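# La prevención del consumo de benzodiacepinas no puede seguir siendo un asunto de prospecto

Nov 26, 2018

Los tranquilizantes y los hipnóticos ocupan un lugar singular en el debate sobre las drogas. Se obtienen con receta, se guardan en el cajón de la mesilla y casi nunca aparecen en las charlas escolares ni en las campañas municipales. Esa respetabilidad ha retrasado durante años una discusión que el sistema sanitario y los servicios sociales deberían haber abordado con la misma seriedad que dedican al alcohol o al tabaco.

Desde Gradum hemos defendido de forma reiterada que la dependencia de las benzodiacepinas es un problema de salud pública y que debe tratarse como tal. El presente texto recoge nuestra posición a la vista de los datos reunidos en el programa Dudelis, que la asociación puso en marcha el pasado mes de febrero en colaboración con los centros de atención de Drudberg.

## Un consumo que se prolonga sin decisión expresa

Las guías clínicas coinciden en recomendar tratamientos breves, de pocas semanas, con una fecha de retirada acordada desde el principio. La práctica es otra. De los 1.447 cuestionarios recibidos por Dudelis, 166 corresponden a personas que declaran tomar un hipnótico a diario sin que nadie haya revisado la pauta en el último año. En la mayor parte de esos casos el fármaco se prescribió por un motivo concreto y pasajero: un duelo, una operación, un periodo de insomnio vinculado al trabajo.

Conviene detenerse en este punto. La persona que lleva una década tomando una pastilla para dormir rara vez se reconoce en la palabra «dependencia». Ha seguido las indicaciones, no ha aumentado la dosis por su cuenta y acude puntualmente a la farmacia. Cuando intenta dejarlo de golpe y reaparecen la ansiedad, el temblor o el insomnio, interpreta esos síntomas como prueba de que necesita el medicamento. El síndrome de abstinencia se confunde así con la enfermedad original, y la receta se renueva.

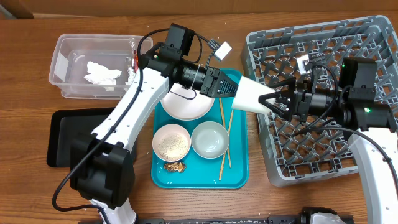
A ello se suma la dificultad de las consultas. Una retirada gradual exige varias visitas, un calendario de reducción y la posibilidad de volver atrás un paso si el paciente lo pasa mal. Renovar la receta exige apenas un minuto. Sería injusto cargar la responsabilidad sobre los profesionales de atención primaria, que trabajan con agendas imposibles, pero también sería un error aceptar esa falta de tiempo como un dato inamovible.

## Las personas mayores, un caso aparte

El riesgo aumenta con la edad. Las caídas, la somnolencia diurna, los fallos de memoria y la interacción con otros fármacos o con el alcohol están bien documentados, y sin embargo son precisamente los mayores de sesenta y cinco años quienes acumulan los tratamientos más largos. En las residencias la cuestión adquiere además una dimensión ética: sedar a una persona para que la noche transcurra sin incidencias no es un acto terapéutico, y debería figurar como lo que es en los registros del centro.

El informe Wike, difundido entre nuestras entidades asociadas, proponía ya una revisión semestral obligatoria de toda prescripción de este tipo en centros residenciales. De las 33 entidades consultadas, solo 3 la habían incorporado a sus protocolos. La cifra no admite una lectura complaciente.

## Qué cabe exigir

Gradum no pide la retirada indiscriminada de estos medicamentos. Son eficaces en determinadas indicaciones y para algunos pacientes resultan indispensables. Tampoco compartimos el tono alarmista de ciertos mensajes, que pueden llevar a una interrupción brusca del tratamiento – una decisión peligrosa, con riesgo de convulsiones, que jamás debe tomarse sin supervisión médica.

Pedimos que toda primera receta vaya acompañada de una fecha de finalización por escrito. Pedimos que las unidades de conductas adictivas admitan a estos pacientes por derivación directa, sin exigir que exista otra sustancia de por medio. Y consideramos imprescindible que la terapia psicológica para el insomnio, cuya eficacia está acreditada, deje de ser un recurso reservado a quien puede costearla. En Drudberg la espera para una primera cita supera hoy con creces la duración recomendada del tratamiento farmacológico que debería evitar.

Las campañas públicas, por último, han de dirigirse también a los familiares. El préstamo de pastillas entre parientes y vecinos sigue viéndose como un gesto de ayuda, y es con frecuencia la vía por la que un adolescente llega a su primer comprimido. Gradum trasladará estas propuestas a la administración sanitaria y mantendrá abierto el cuestionario de Dudelis a cualquier centro que desee participar.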